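Review: the Cillanura good practice pack for small robot cells

Cillanura is a set of written rules and checklists for people who run one or two small robot arms on a bench. It comes as a ring binder and a licence to print the sheets for one site. There are 104 pages, 16 of which are blank forms. We paid full price for ours and have used it since September on two arms that pick, place and fold light textiles.

I should say what it isn't. It doesn't replace your risk assessment, and the first page says so in large type. It doesn't give you a certificate. If you need to show an inspector that a cell meets a formal standard, you will still need someone qualified to look at it. The pack covers the daily and weekly habits that come after that: who may enter the work area, what gets checked before power goes on, what gets written down and where.

The binder has five parts. Start-up and shutdown come first, then the work surface, the gripper, changes to a program, and near misses. Each part opens with a page of rules, all worded the same way, followed by the sheets. The wording is good. "Stop the arm before reaching in" is a full rule, with no sub-clauses. Our newer staff read the start-up part in one sitting and asked sensible questions afterwards, mostly over who holds the key during a handover.

The part on work surfaces is the one we got most from. It asks for a matt covering in one plain colour, fixed at the corners, with nothing left on it between jobs. It asks you to look for lint and creases at the start of each shift and gives you a box to tick for each. I thought this was fussy. We do soft goods, so lint is a fact of life, and a crease in the cover didn't seem worth a form. After a month of filling in the sheet I changed my mind. A raised fold under thin cloth is enough to alter the height at which the fingers meet it, and we had been correcting for that in the program when we should have been smoothing the cover.

The rule says to look from the wrist as well as from the bench, at low speed and with a second person at the stop button. From up close you get the weave, the specks of fluff and any ridge in the cloth, along with the shadow of the gripper itself.
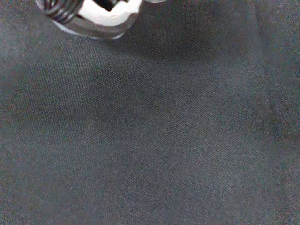 Laskowska wrote in to say the surface sheet is wrong to put lint and creases on the same line of importance. Lint can wait for the end of the shift, in that view, while a crease should stop the job until it has been pulled flat, and a form that gives both the same tick box teaches people to treat them alike. I think that is fair. We have added a column for "stop" or "carry on" by hand, and I would like to see it printed in the next edition.

The gripper part is thinner. It tells you to check springs, fastenings and printed plastic parts for wear, and to keep a record of what was changed. What it doesn't do is say how often. "At suitable intervals" appears on almost every page here, and that is not much help to someone writing a rota. We settled on a quick look each morning and a proper strip-down after every 3,229 cycles. That odd number came from our own fault log, as the shortest run we had seen before a spring was replaced. Yours will differ. The pack could at least explain how to arrive at a figure of your own.

Program changes are handled well. Every change needs a reason, a name and a slow test run, and the old version has to be kept until the new one has done 100 cycles without a fault. We had been doing most of this, but in three different places. Having it on one sheet next to the cell has cut down the number of times I get asked which version is running.

I'm less keen on the near miss forms. They ask for too much. Nobody fills in two sides for a dropped cloth, so the small things went unreported until we cut the form down to half a page. The licence allows you to edit the sheets, but the files are laid out in fixed tables and moving anything takes patience.

We also looked at Nusuvura, which does the same job as a tablet app. It is quicker to fill in and keeps the records in order for you. Against that, it needs a login for each person, and the rules can't be read at a glance from across the bench. For a larger site I would pick Nusuvura. For one or two arms, paper on a clipboard has suited us better.

Build quality is fine. The rings on our binder still close properly and the divider tabs have held. The pages are ordinary paper and pick up marks, so we put the start-up sheet in a plastic sleeve.

Good: plain wording, strong section on surfaces, sensible rules for program changes.
Less good: no help with service intervals, near miss form too long, awkward files.

Bought from Ludness, who delivered it in a week and replaced a missing divider without any fuss.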